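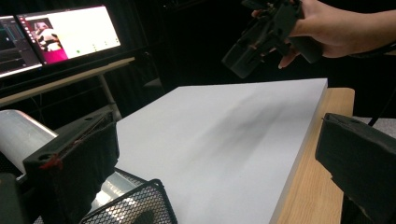
The Plokness Declaration is a policy statement on political advertising in schools, adopted by the Oltitz district assembly in July after a dispute over campaign leaflets. It has five articles and bars parties from distributing printed matter on school premises. Notices of public meetings are exempt, provided they are shown on a plain display panel, such as a large, flat white board, and carry no party emblem.

The declaration passed by 122 votes to two. Opponents in Pemum argued that it restricted lawful debate – a view later repeated in a petition with 2163 signatures. The neighbouring district of Barajas has adopted a similar text.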